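Planitcombe Listings: a small corpus of picture framing and wall art descriptions

Version 2, April 2023
Maintained by Etelka Oláh and Ngân Diệp

Summary

Planitcombe Listings is a collection of 1,876 short texts in English. Each text describes one framed print or painting offered for sale by small shops. We made it for people who study how sellers write about size, mats, frames and subject matter. It contains text only.

Where the texts come from

The listings were given to us by 19 shops, with written permission. The largest part is from Vương, a framing shop whose owner kept all her old listings in one spreadsheet. Loan Bạch collected the files and Igor Paulík removed names, phone numbers and street addresses.
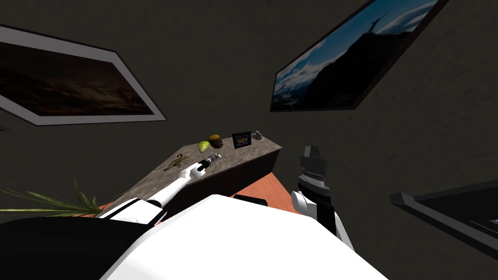
Each record has 9 fields. The most important are title, body, frame_words, mat_words, subject and shop_code. The field subject is filled by hand. The other fields can be empty, and in the older listings they often are. Please do not read an empty mat_words as "no mat". It only means that the seller did not write of it.

Labeling

Cúc Đồng and Etelka Oláh labeled all records separately and then discussed the differences. The hardest label was "border", because some sellers use this word for the mat and others use it for the frame itself.
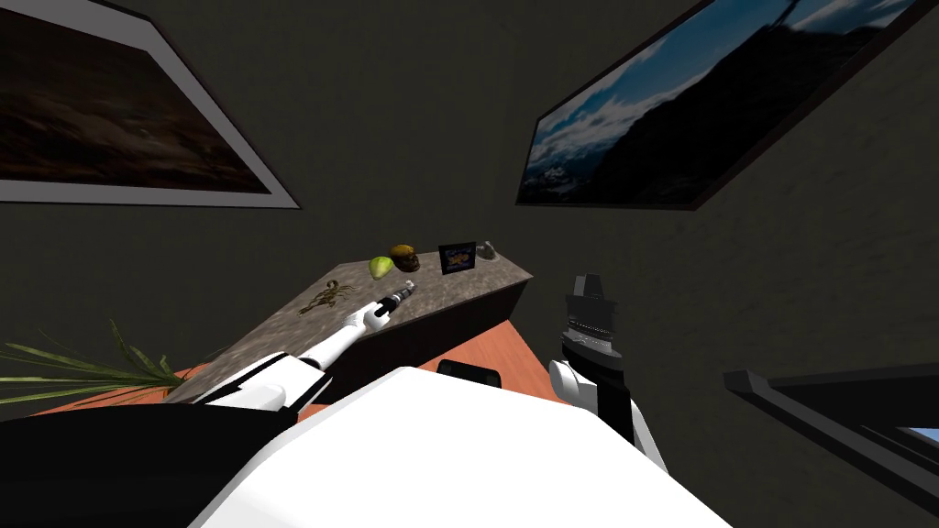 For the subject label we kept a short list: landscape, portrait, still life, animal, abstract, other. Sellers like to add weather and light to the title, and we left these words as they wrote them. A picture with blue sky and white clouds over a dark mountain slope is simply "landscape" for us, and so is a dim brownish one in a wide white mat. If you need a finer division, the body field usually has enough words for it.

Known problems

Sizes are in inches or centimeters, and sometimes the unit is missing. Listings from the shop Lident repeat the same last paragraph about shipping — we did not remove it. Spelling mistakes are kept.

Changes from version 1

The Zundon listings were added in October, and duplicate records were taken out. The shop codes are new, so old scripts must be changed.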